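Two-arm cell: same gripper on both sides, or mix them?

Posted by Hiếu Doãn, 7 December 2024 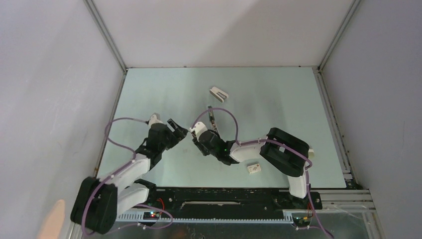 Both arms over the work surface, stock black grippers.

I'm comparing the stock fingers with the Zurlow soft-pad set on a two-arm bench cell. Test parts are small household items. Over 200 picks per set, the Zurlow pads drop fewer boxes but lose on anything thin lying flat. Would you put one type on each arm, or keep them matched? Also, the module cables loop high over the wrists. Does that matter for repeatability?

Loredana Bellini
Keep them matched until you have a baseline. With mixed grippers you can't tell whether a miss comes from the pad or from that arm's calibration. Run the full set on both arms, swap, and run it again. After that, mixing is fine – I use hard fingers on the left for thin parts and pads on the right. Log finger width at contact as well as pass/fail.
On the cables: tie them at the forearm and leave enough slack for full wrist roll. A tight loop pulls on the module. Mine shifted 2 mm before I noticed. Recheck hand-eye calibration after any retie.

Kamarul Gunawan
Mixed works. Just do it.

Fikri Rahman
Agree with Loredana on the baseline. One addition: check clearance with the grippers closest together. The Zurlow pads are 4 mm wider per side on my set, so the limits saved for stock fingers were wrong. I had to re-enter them in the Jiton controller for each arm separately.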